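Notebook, November, after lunch

Picking up from the last entry, where I'd got as far as the box gutter on the Kramer building and given up on my own arithmetic. Slept on it, redid it with a clean sheet of paper, and the answer is the same as before, so I'm going to stop doubting it. The main roof drains 1,876 square feet to the north side. Add the lean-to and the little saddle behind the parapet and we're at 2,797 total going into one gutter with one outlet. One! Whoever drew that was having a good day.

Dale Nguyen thinks the outlet is fine and the trouble is all in the sump. I think the sump is too shallow AND the outlet is too small, and we went back and forth on it over coffee until the coffee was gone. We agreed to build the mock-up and let the water settle it. So the rest of this is mostly mock-up notes, and whoever reads this later can skip to the part about solder if that's what you came for.

The mock-up is a short run of gutter, same profile as the real one, set on the two sawhorses with the adjustable feet. I bent it out of the leftover coated stock from the Indach job. The brake left a small scratch along the inside of the second fold (my fault, I didn't wipe the bed down first) and I dabbed it with touch-up. For a test piece I don't care, but please wipe the bed. I'm writing it here so I have to look at it.

Fall is set by string line and then checked with the long level. I started with the fall as drawn, and the plan is to ease it down a little at a time until water starts to sit. Supply is the hose off the back spigot into the header trough, so it spills over the long edge the way a roof would. It took me most of the morning to get the trough to spill evenly. Folded a piece of flashing over the lip, filed down the high spots, shimmed one end, cursed a bit, shimmed the other end. Good enough now.

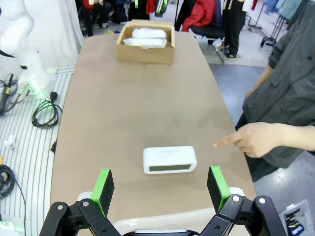
First run was with the standard sump. Water came up to the outlet nicely and then started to spin, and once it's spinning you get that big hollow slurp down the middle and the pipe is carrying as much air as water. Depth in the gutter climbed the whole time the hose was wide open. It didn't top the front edge, but I didn't like how close it got. Dale stood there with his arms crossed and said the real roof would never see a storm like that. Maybe! I'd still rather have the overflow cut in before we find out.

Second run was with the deeper sump, which I made out of the Furkeo offcuts. Much calmer. Still some spin, but it came and went instead of settling in, and the level held steady a good bit lower than before. So Dale gets his point about the sump and I'm big enough to put it in writing. What we haven't tried is the deeper sump with the bigger outlet, and I'd like to see that before anybody cuts a hole in a finished gutter.

Now solder. The two test laps I did last week on the plain copper came out different from each other and I want to get down what I did. Lap A was cleaned bright, fluxed, tacked in four spots and then run from one end to the other without stopping. It pulled in all the way, and when I peeled it back on the bench the silver went clear across. Lap B I stopped halfway to answer the phone, then came back and picked up where I'd left off. Looked perfect from the top. Peeled it and there was a dry patch right where I stopped, wide enough to lay my thumbnail on. So let the phone ring. Or, if you have to stop, back up a few inches and reheat what you've already done before going forward.

Also the big iron holds heat way better than the torch for the long seams. I know the torch is quicker. The torch also burned the flux on me twice, and then you're scrubbing.
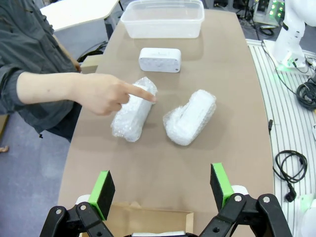

Going over the wrapped pieces on the long table.

Stock notes while I'm thinking of it. Rivets: we had a box of 500 at the start of the gutter work and I counted 223 left in it just now, so that's one more job's worth if it's a small one. The sealant from Tirnano skins over too fast for me in the dry air by the heater. I get one bead down, reach for the other piece, and it's already got a film on it. Going to try it over by the big door where it's cooler before I complain to them.

The snips with the red handles need sharpening or retiring. They're folding the edge on anything thin.

Next up:
Deep sump plus larger outlet, same fall, hose wide open, mark the high water line in pencil on the inside face.
Cut the overflow in the mock-up end cap and see if it kicks in before the front edge does.
Lap C, run with the big iron, no stopping.
Ask Kramer if the downspout can move toward the corner. If it can, half of this gets easier and we could put a second outlet at the far end.

Leaving the mock-up standing tonight. Hose is shut off at the spigot, the trough still has water in it, mind your sleeves.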